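Zimeck opens orders for Pindemitz hand-held gripper kit

Friday, April 26, 2019

Zimeck has started taking orders for the Pindemitz, a hand-held gripper kit for teams that record handling tasks by hand before passing them to a robot arm. The kit is sold as a pair, so two people can work on one item together, and packs into a single case. Deliveries begin in July. 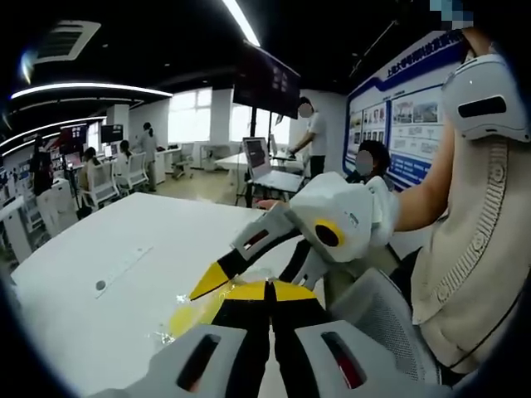
Each gripper has two fingers and is worked from a grip at the rear. The fingertips can be swapped without removing the housing. Zimeck says a new user needs roughly 15 minutes of practice before recording.

The company is aiming the kit at packaging firms, where thin film and small pouches are still mostly handled by people. Passing a soft packet from one gripper to the other is one of 50 practice tasks in the printed guide.

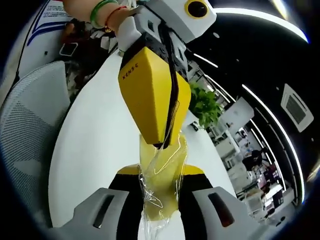 Can the kit be used without a robot arm?
It works on its own for recording. An arm is needed only when a buyer wants to play a task back, and the mounting plate for that is sold separately.

Grundent, which will handle sales and repairs, had 153 pairs on its order list at the start of the week. Spare fingertips come in packs of four. 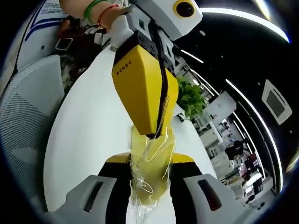
Repairs under warranty will be done at the Grundent workshop in Cabanatuan. Buyers who ordered the trial version can trade it in until the end of July. Larger orders are being quoted case by case.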